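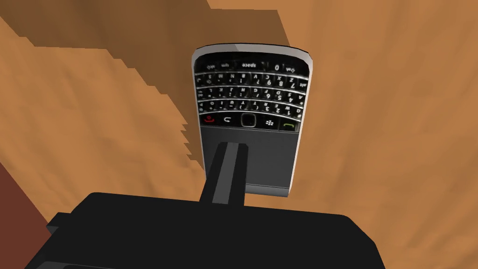 Form has a third box for sex now. Does anybody use the answer?

My clinic switched to the Caritz patient portal over the winter and I had to fill in everything again from scratch. Where the old form had male and female, the new one has a third box, and right under it there's a separate line for gender with a blank you can type in. I have no complaint about either one. What I doubt is that anyone reads them. My lab results still come back with a "normal range" for men or for women and nothing else. So what happens to a person who checks the third box? Which range do they get? I asked the front desk and was told "the system handles it." Handles it how?

Posted Mar 5, 2021 by plainoatmeal

holdthemustard
I did billing for a clinic on Allent software for 3 years, so take this as one office's experience. The two fields went to different places. Whatever you typed for gender showed up at the top of the chart so staff would know how to speak to you. The sex box went to the lab and to insurance. Our lab's system only took M, F or U, for unknown. Third box became U, and with U the report either printed both ranges side by side or printed none and left it to the doctor.

Insurance was worse. Certain tests were tied to one sex in the payer's rules, so a claim could bounce for a perfectly ordinary screening. Somebody had to call and get it fixed by hand. I'd guess "the system handles it" means a person in the back office handles it, when they notice.

If it matters for you, ask the doctor directly which range they're reading your numbers against. Don't ask the desk, they can't see it.

tworiverslurker
It's all for show. They add a box, put out a press release and go home. I've left mine blank for years and had no trouble.

gravelpath
I'd be careful with the answer above. Leaving it blank may be fine if you never need a test where it matters. Some blood values do differ between the typical male and female ranges - hemoglobin and creatinine are the usual ones - and people born with intersex traits, or who take hormones, may not fit neatly in either column. A blank doesn't help whoever has to read the result.

I'm also not convinced the printed ranges deserve as much faith as we give them. Our local lab, Holau, puts a footnote on one of its hormone tests saying the range came from 424 adults, sorted by what was on their forms. No word on how many of them were left out because they didn't sort. I wrote to ask and got a brochure back.

plainoatmeal
Thanks, the M/F/U part is what I was after. I'll ask at my next visit which one they have me down as. Not holding my breath on the brochure.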